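News from the kitchen table

Hello again from Skosthorpe! When I wrote the April newsletter I promised you an update on the Jekalard collection work, and then life got busy, so you are getting a long one to make up for it. Put the kettle on.

For anyone who joined since then, the short version is that we go into ordinary homes, pick up a hand-held gripper and do ordinary jobs with it, over and over, while it records. The recordings go to Teresa Gallagher and her half of the team, who use them to teach an arm to do the same jobs. I do the kitchens. I did put my hand up for the workshops, but Declan Horgan got there first and I have more or less forgiven him.

Our job this time has been cutlery and cooking tools. Take one thing out of a holder, put it on the table, put it back. I thought it would be the dull one, and I was wrong! A plate on a rack will sit there and wait for you. A fork in a pot full of other things has its own ideas. You close the jaws on the handle you want and the one next to it comes along for the ride, or you pinch too low and the whole holder starts to walk across the table. Chopsticks are the worst by a long way. They slide down, they cross over each other, they roll inside the pads if you catch them off centre, and if you have a wooden one and a metal one side by side they don't even misbehave in the same way.

We finished this round with 582 recordings, and Teresa kept 317 of them. I sulked for an evening when I saw that number and then I sat down with Kieran Doherty and watched some of the ones she had thrown out, and she was quite right. In a good many of them I had gone in so fast that you never get a proper look at the handle before the jaws are on it. My arm knew where the fork was, so I didn't bother to look, and a learner watching through the gripper's own camera has nothing to go on. In others I had picked up, changed my mind halfway and swapped to a different spoon, which makes perfect sense to me and none at all to anyone trying to learn from it.

The other thing Teresa asked for was more mess. I had been tidying! I can't help it, I go into somebody's kitchen and I want to straighten things. But if every clip has a clear worktop and a plain table, the arm will only ever cope with a clear worktop and a plain table, and I don't know a single person who lives like that. So now everything stays where it lives, the rice cooker and the bottles and the washing-up bowls, and I work around them. Patterned tablecloths are very welcome too. Flowers, branches, wrinkles, the lot - Teresa says a printed stem and a thin stick can look surprisingly alike to a learner that hasn't met many of either.
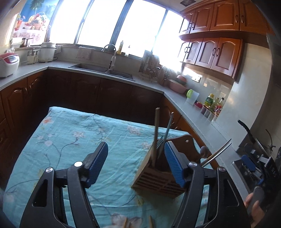
What I do differently now

I come in slowly and from further back, with the holder in view before I reach for anything. I pick my utensil before I start and I stick with it, even when a better one is staring at me. If I drop something I carry on and pick it up again from wherever it landed, as Teresa likes to have a few of those (she calls them recoveries, I call them Tuesday-morning hands, whatever the day is). And I turn the holder a bit between goes, so that the long handles aren't always on the same side.

I also stop after 4 sets and have a proper rest. Müzeyyen Altıntaş noticed before I did that my late recordings were wobblier than my early ones, and she was kind enough to blame the gripper.

What's coming up

Kieran is fitting softer pads from Silumex to one of the grippers and we'll try the metal chopsticks again with those. I have high hopes and sore thumbs. Diarmuid Nic Aodha is rewriting the notes we hand to new recorders, so if there was something in the old ones that made you scratch your head, please tell him before he gets to the end.

We are also after two more kitchens in or near Skosthorpe, lived in and not cleared up specially. Small is fine, dark is fine, and a drawer that sticks is a positive bonus for the next job on the list. Drop me a line at the Gavalas office or catch me at the market and I'll explain what's involved over a cup of tea.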